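Course 124 - Small Lodging Management
Handout 5: Check-in and the house rules

The guest should get the keys in the first 45 seconds, and the paperwork can come after. At Flemunetti we keep a deposit of 50 for late arrivals - it is returned at breakfast.

Please read before the next class:
- the Grernard booking sheet, both sides
- your own draft of the house rules, one page only

This site uses cookies. Accept / Settings
Last updated: May
Contact: Flodutside Training, room 2224 | Back to top

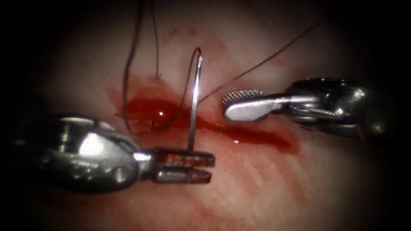
Bring the draft on paper, we will exchange it with a neighbor and correct the tone.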